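Vemcombe Social Post Engagement Set

Posts from brand accounts on Landia and Illey, with view and reply totals. Collected in November. Maintainer: Isabelle Fehr.

Files: posts.csv, accounts.csv (400 brands), notes.txt 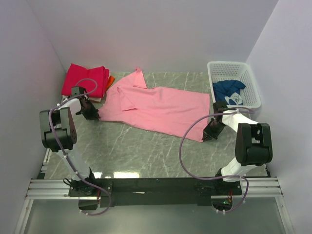
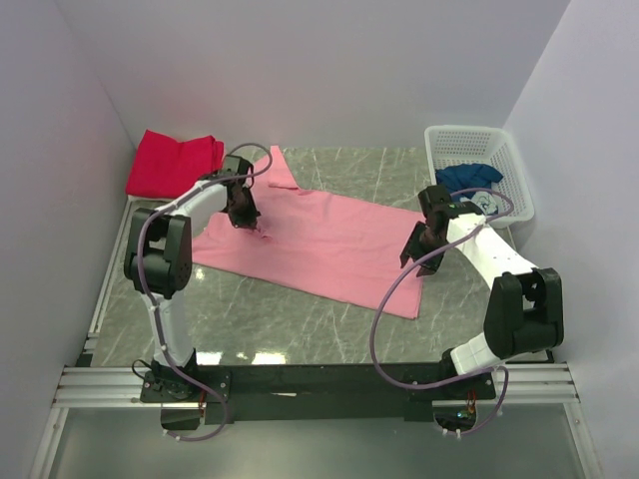

Are short video posts kept apart from ordinary posts?
They share one file. Filter on the format column, where "short" marks any post that expires within 7 days.

Accounts with fewer than 100 followers were dropped. Captions are cut at 512 characters.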